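Wernuda build notebook, 2023-03-01

Picked up from the last entry. The AI empires still stop expanding once they reach the river line, and I wanted that sorted before touching anything else. Save used was the long one, Morar start, large map, turn 200. Two of the AI empires have settlers sitting in their capitals doing nothing. Gestard has had the gold for a third city for ages and keeps putting it into walls.

First guess was the danger map. Any tile within 3 hexes of a neutral camp gets a penalty, and the camps like to spawn near rivers, so the whole bank ends up red. Turned the penalty off and ran on 45 turns with the human side on auto. Gestard founded one more city, on the near bank. Nothing crossed. So the penalty matters a bit but it isn't the cause.

Second guess was the pathfinder. Settlers can cross a river if they start the move next to it with full movement. The planner works out the cost from the city gate, and by the time it reaches the river it assumes the unit has part of its movement left over from the road. It then marks the crossing as blocked and gives up on everything behind it. Put a log line in and got the same message for every site on the far bank: no route, cost max.

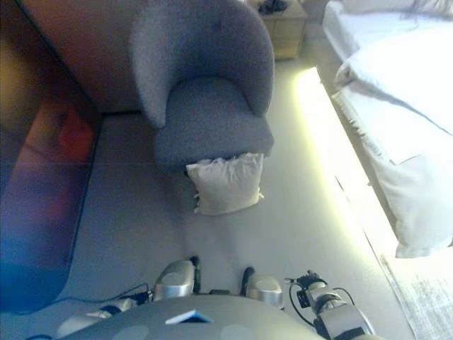
Shufen Li thinks the planner is only half of it. Her point was that if routes were the whole problem the scouts would be stuck too, and they cross freely in her saves. She would look at whether settlers are being given the scout's movement table or the old wagon one.

Checked that after lunch and she is right. Settlers are still on the wagon table from the July build. Wagons were never allowed over rivers without a bridge, and when we dropped wagons from the game the table stayed and settlers kept pointing at it. The human player never notices, as a move ordered by hand goes through the rules check and the rules check uses the correct table. Only the planner reads the old one.

Changed the pointer, left the planner's cost sum alone for now, and reran from the same save with the danger penalty back on. Gestard crossed within 5 turns and took the site by the copper. The second empire sent its settler the long way round by the ford, which looks silly but is legal. That will be the leftover movement problem and it can have its own ticket.

Things that changed as a result and need watching:

Border friction goes up early. Two empires that never used to meet now share an edge before either has archers.
The neutral camps on the far bank get cleared sooner, so there is less for the human to find there.
Turn time is a little longer in the late game. Not measured properly yet.

Fengying Liao asked whether the city cap should go up now that the AI can reach it. I would leave it. The cap was set when we thought the AI was playing badly on purpose, and I want a few full games before changing two things at once. 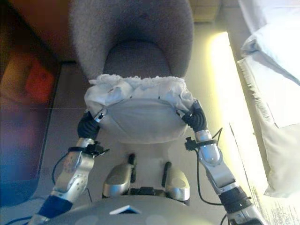 Page last changed: 2 edits since first saved, latest by F. Liao (typo in turn count)

Rest of the afternoon went on the diplomacy screen. The tribute button stays lit after a treaty has been signed, and pressing it sends the demand again without any warning. On the Morar save this broke a peace with the Ó Dálaigh clan that had lasted most of the game. The button state is read when the screen opens and never refreshed. I have made it refresh on every treaty event. It might be heavier than it needs to be but the screen is not open often.

While in there I found the text for a refused tribute is the same as the text for an ignored one. They ought to differ, as the player should do different things next. Left a note in the strings file for Fengying.

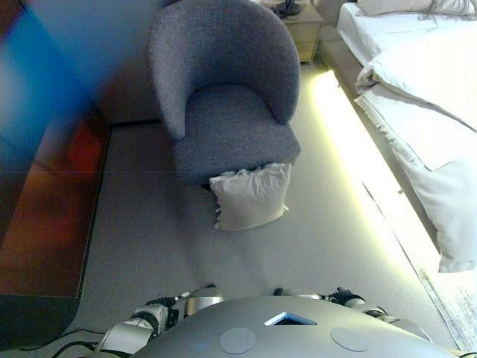 Tile shading is the last job on my list and I only made a start. At the lowest zoom the Morar hills and the ash plain come out as nearly the same grey and I lose track of which is passable. It is the same difficulty as a grey armchair on pale grey carpet, where the shape does most of the work and the colour very little, and a bright strip like the one under the bed is what the eye goes to first. So I tried a thin warm line along the edge of impassable tiles and left the fills as they were. Reads well at low zoom, too strong when close in. Will fade it with zoom level and look again on the small monitor.

To do:
Ticket for leftover movement in the route cost
Full game with settlers on the new table, danger penalty on
Ask Shufen for one of her saves with the scouts crossing
Delete the wagon table once nothing else points at it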